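We value your privacy. This site uses cookies to remember your settings and to count visits. Accept all | Manage choices

Posted 11/13/19 by the Zivine project desk
14 shares | 6 comments

4. House rules for hand-held gripper work 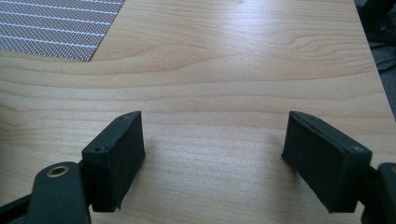
I should say at the start of this section that I didn't want to write any rules at all. When we began the Zivine recordings I thought sensible people with a gripper in their hand would do sensible things, and we'd sort out the rest when we came to analyse it. By the end of February we had 600 recordings and 500 of them were fit to use. The other hundred weren't spoilt by anything dramatic. They were spoilt by small habits, a bit different for each person, and most of those habits could have been headed off with a single sheet of paper taped up by the door. So that's what we made (well, two sheets in the end), and this section goes through what's on them and where I think we got it wrong.

4.1 Before anything is picked up

Our first rule is that every recording starts with the fingers open and nothing between them, held still over the table for a slow breath. Figure 1 shows the sort of thing I mean: the two pads apart, bare wood in the gap, and no object held. People hate this rule. It feels like waiting for a kettle. But we use that stretch to set the zero for the opening width, and when someone starts with the fingers already half closed on a cup, we have to guess the zero from somewhere else, and our guesses were poor.

The rule used to say "start with the gripper open". That was too loose. Some of us took it to mean as wide as it goes and some took it to mean wide enough for the next object, and I was in the second camp myself until I saw my own curves plotted next to everybody else's! It now says "fully open, until it stops", and I haven't heard an argument about it for a while.

Figure 1. Hand-held gripper with its fingers open over a wooden tabletop, a corner of grey patterned mat at upper left.

4.2 The table

We ask for a clear working area, and by that we mean the part of the table where the task happens. Earlier drafts asked for the whole table to be cleared, and that was a silly thing to ask. Things like mats can stay if they lie flat and stay put for the whole session. If a mat has to move, the session ends and a new one begins, with a new number. I know that sounds fussy. The Akum scripts, which we use to line up one recording with the next, lean quite heavily on things that don't move, and a mat that has crept a hand's width between takes can throw them off worse than a mat that has gone altogether.

Tabletops with a bit of shine need more thought than we gave them. A soft, even light is what we ask for now, and we ask people to look at the table through the camera before they start, not from standing height, as the two can be very different. I'd still like a proper test for this. At the moment it's down to taste, and mine isn't the same as my colleagues'.

Cables are the one point where the sheet uses capital letters. They go on the floor, away from the feet of whoever is holding the gripper, and never across the working area. This is partly a safety rule and partly a data rule, and I've stopped trying to separate the two.

4.3 Looking after the pads

The finger pads take all the punishment, so they get a section of their own on the sheet. Edges go first, in our experience, then the face. We check both at the start of each session, by eye and with a fingertip, along with the screws. The check takes about 6 minutes if you're not rushing, and I'm told I rush.

What we don't have is a good rule for when a pad is finished. Kakari, the small workshop that makes ours up, suggested swapping them on a calendar. We tried that and ended up binning pads that had barely been used while keeping others that had been dragged over everything in the building. Now we go by how a pad behaves: if it lets a test block slip twice in a row, both pads come off. Always both! A fresh pad facing an old one pulls objects round as it closes, and the person holding the gripper learns to twist their wrist to make up for it without noticing. You then get a whole afternoon of recordings with a twist in them that has nothing to do with the task.

4.4 Failed attempts

We keep them. A dropped object stays in the recording and gets a mark in the log, and the person carries on or stops as they see fit. Were, the logging tool we settled on, has six marks for this, and I'd happily lose two of them (nobody I've asked can tell "slip" from "partial slip" after lunch). The thing we forbid is tidying up: restarting quietly, trimming the end, saying it didn't count. I did it myself in the first week and had to go back and own up in the log, which was embarrassing but made the rule much easier to sell.

4.5 What the sheet leaves out

There's nothing yet on left-handed use, and there should be. The sheet also says very little about tiredness. We suggest a break after each batch, people skip it, and the later takes get jerkier. I don't have a fix that I trust, so for now the batch number is stored with every recording and anyone using the set can make up their own mind about the late ones.

Share this section | 14 shares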